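Presmont Two-Arm Kit: your questions, my answers

Hi, I'm Mahlet Ayele, and I look after the Presmont kit for everybody who rents it or is thinking about renting it. These are the things people write to me about most. If yours isn't on the list, send it over and I'll add it!

What exactly do I get?
Two arms, the grippers you picked when you ordered, a head camera, a camera for each wrist, and our Lencho software already installed on the control box. You bring a sturdy table. (Please, a really sturdy one. Folding tables wobble and the arms don't like it.)

How long does setup take?
Plan on a full morning your first time. Kidus Tesfamariam will hop on a video call with you and go through the cabling and calibration, and after that I can usually get from crate to first grasp before lunch.

Can it pick up my stuff?
Probably, if your stuff fits in one hand and weighs under 800 grams. Plates, toy food and small decorations are all fine. Floppy bags are still hit or miss, and I'd rather tell you that now than after you've paid the deposit.

Do I need to know how to program?
Nope. You steer the arms yourself and Lencho records what you do. Bezawit Negash came to us from a bakery and was recording on her own after six sessions. If you do write code, everything can be exported and there's a plain text log with every run.

Grippers or hands?
Start with grippers, unless you already know why you want hands. They're simpler to steer and a lot cheaper to fix. The multi-jointed hands are great fun, but expect slower runs while you get used to all those fingers.

What does the rental cost?
Send me your dates and I'll write up a quote. The shortest rental is 14 days, and shipping both ways is included. The crate takes two people to lift.

What if something breaks?
Call extension 644 and ask for Amanuel. Worn finger pads and loose screws are on us. Dropping an arm off the table is on you, sorry!

Can I see it at work before I decide?
Sure, come by the workshop any afternoon in July, or have a look at these.

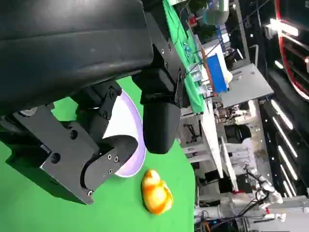
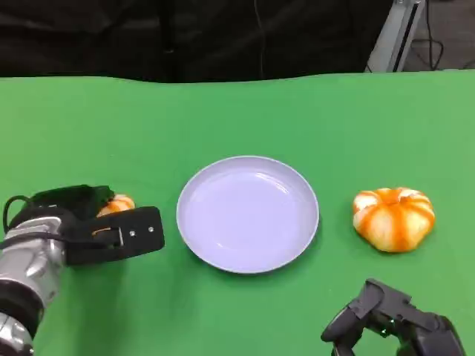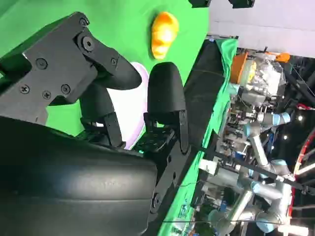
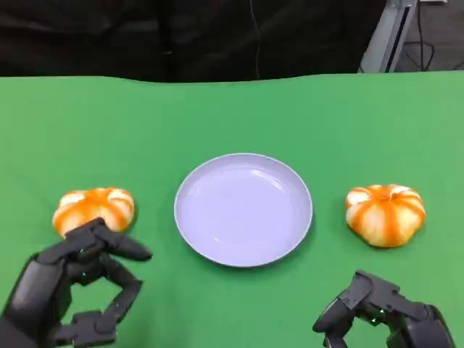
A plate on the green tabletop, from the wrist cameras (first and third) and from head height (second and fourth).

Can I extend my rental?
Yes, as long as the next renter isn't waiting. Let me know before your last week starts and I'll check the calendar.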